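¿Cómo organizáis los botes de vitaminas y pastillas en casa?
Preguntado por Zulema Sosa — 11/08/2021

Tengo un cajón que es un desastre, botes rodando por todas partes y la mitad ni sé qué son. ¿Cajas, bandejas, cestas? Somos 5 en casa, ¡ayuda!
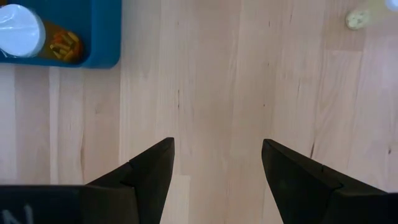 Mi mesa de clasificar es la del comedor, lo saco todo y voy por tandas. Lo que se queda va a la bandeja azul, como el bote ámbar de tapa blanca, tumbado y tan pancho, y lo demás espera fuera, sobre la madera.

Respuestas (2)

Ngân Tăng
Yo uso dos bandejas, una para diario y otra para lo demás. Tumbados ruedan menos si van juntos — y mira las caducidades, que yo tiré casi 15 en enero.

Hiếu Mạc
una caja de zapatos y listo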